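Part-time weekend host wanted at the Plirner Guesthouse

Hi there! I run a small guesthouse on Baptiste Street, up the hill from the Hellier ferry landing, and I'm looking for one more person to help me on weekend mornings. My last host moved away in July and I've been doing every breakfast myself ever since - fun, but I'm tired!

The job is mostly people. You'd greet guests when they come down, take their egg orders, keep the coffee going and answer the same question about ferry times more often than you'd think possible. After breakfast you'd help me strip beds and check folks out. Shifts are 5 hours, starting at 6:30, and I pay $100 a shift plus your share of the tips. You eat what the guests eat.

You don't need hotel experience. I'd love somebody who is awake early, can carry on a conversation and doesn't mind stairs (there are a lot of them, and no elevator). A little Spanish would be a big plus. You do need to be 18 or older and able to work most weekends through the spring. If you need a weekend off, tell me two weeks ahead and we'll work it out.
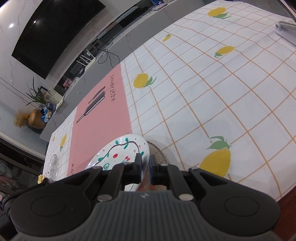

Cherry-and-vine plate and a woven mat on the dining table.

To apply, drop a note at 918 Baptiste Street or mail it to Plandetti House Rentals, Box 607, Hellier. Tell me a bit about yourself, when you could start, and how you like your eggs. A resume is fine but a letter is better - I read every one. Please get it to me by 11/7/22. I'll call everybody back, even if it's a no.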